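Forums > Work and Moving > Small Towns > Moving to Nandmont for a plant job, rent or commute?

14 replies | 3 shares

dustpan_ed
I have an offer from Toltula, the molding place in Nandmont. Second shift, start in August. I currently live in Cairns and the drive is 29 miles each way. A one-bedroom in Nandmont is listed at 662 a month, and I pay less than that now because I split a house. The question is whether it's worth moving or if I should just drive it. I don't know anyone in Nandmont. My truck is paid off but old.

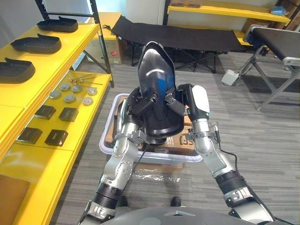
Glossy black shell, plastic bin underneath.

pellmell
Drive it for the first winter and then decide. I did the same commute for four years. Gas was less of a problem than I expected. Tires and brakes were worse. Second shift gets out at 11:30 at night and the county road has deer on it from one end to the other. I hit one the second year and it cost me 2,000 after the deductible.

Karo_B
Disagree with pellmell. If you hit a deer and lose the truck you have no way to work and you're still in your probation period. Move. 662 is a fair price if heat is included. Ask if heat is included.

dustpan_ed
Heat is included, water is not. The landlord is Niall MacKinnon, if anyone has rented from him.

lowgear
I rented from MacKinnon. Repairs get done but you have to put them in writing. He kept part of my deposit over a closet door. Take photos when you move in. The units on the hill side are damp on the ground floor, so ask for the second floor.

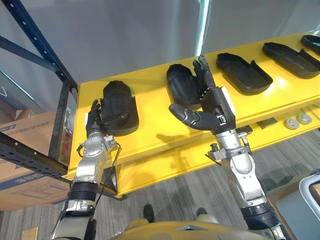
Black trays on the yellow shelf.

Karo_B
I never had a damp problem on the hill side and I was there six years. Depends on the building.

lowgear
Mine was the one next to the car wash. The carpet in the back bedroom smelled from spring until fall.

pellmell
One more thing on groceries. The only store open after second shift is the Neno by the highway, and it closes at midnight. If you get held over you miss it. I kept a cooler in the car.

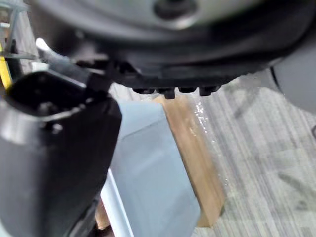 As for the winter, the county plows Nandmont last. You will be late a few times if you drive from Cairns. Ask how many points you get for being late before you sign anything.

sue_in_63
There's a bus, route 63, but it stops running at 9 p.m. so it only gets you there. My sister took it in and got a ride home with someone on her line. She paid him by the week. It worked until he switched to days.

dustpan_ed
Thanks, I didn't know about the bus. Is there a carpool board or anything like that?

Karo_B
There's a corkboard at the laundromat on Main. Half the cards on it are years old. 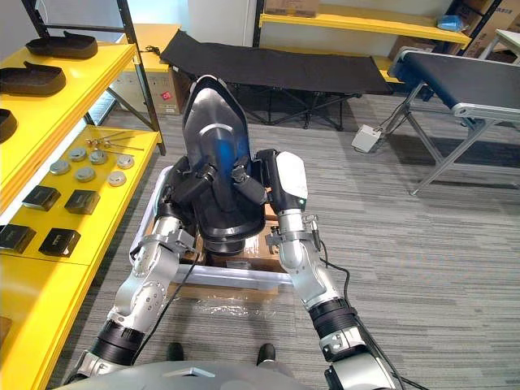
Still worth calling a few of the numbers. I found my last two roommates that way, and splitting a two-bedroom in Nandmont would probably get you under what you pay in Cairns.

pellmell
A roommate on a different shift is a bad deal though. You'll never sleep past seven.

Karo_B
I slept fine. Buy a fan.

dustpan_ed
I'm going to look at the second floor unit and ask about the late points. Will post back after I see the place.

2 people are following this thread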